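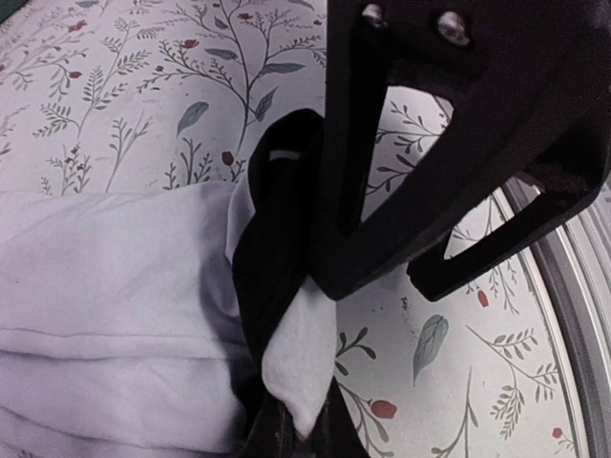 Gevum trial kit, bench notes, early afternoon

Okay, so the Gevum demo kit from Dredex is ours until the end of the month and I finally got a proper stretch of bench time with it! We're looking at their cloth-handling package: fingers, wrist camera, and the Nuchit software that strings the moves together. I'd been putting it off (the quick-start sheet is 20 pages, which is a funny idea of quick), but setup went fine once I quit reading and started plugging things in.

First impression: I like the fingers. They've got those big cutouts, so the wrist camera can peek through to the fabric behind, and when I'm jogging by hand that helps a lot. Black cloth is easy to pick out on the floral cover. White on the white parts of the print is more of a squint, and I kept nudging the exposure slider up and down like that was going to fix my eyes.

Ran 127 grasps on the mixed pile, default settings the whole way. Nuchit logged 8 as "no contact" and I agree with all of them. It also logged 2 as good that I'd call bad, both times with two layers in the fingers when I'd asked for one. Want to bring that up with Dredex before we talk price.

The pinstripe is my favorite thing to test with, because a fold shows up right away when the stripes change direction. I wish the software used that! As far as I can tell it only cares about outline and height.
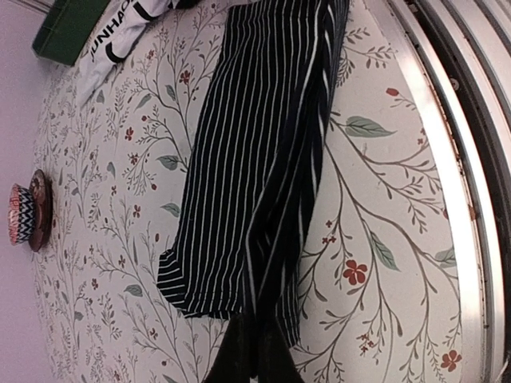

Pinstripe cloth on the floral cover, corner doubled back, JUNHAO lettering at upper left.

Compared with the Dikel unit we tried in January, the Gevum is quieter and the menus make more sense, but Dikel let us export the raw grip log and here I have to copy numbers off the screen. Over 20 minutes of that today, grumbling.

Last thing before the break was pressing down into bunched white cloth with the black piece tucked up against it. I want a setting for how hard it pushes, and all I can find is soft / medium / firm. 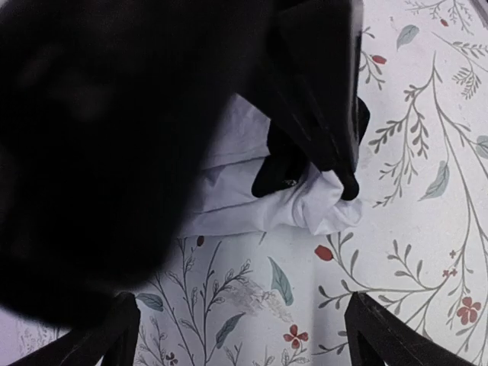

To do before the kit goes back

- Ask Dredex about the two-layer grasps and send them the log rows
- Find out if raw export is a paid add-on or just missing
- Repeat the pinstripe runs on "soft"
- Get a price on spare fingers, sold singly if possible
- Try it on a plain cover too, same pile, same settings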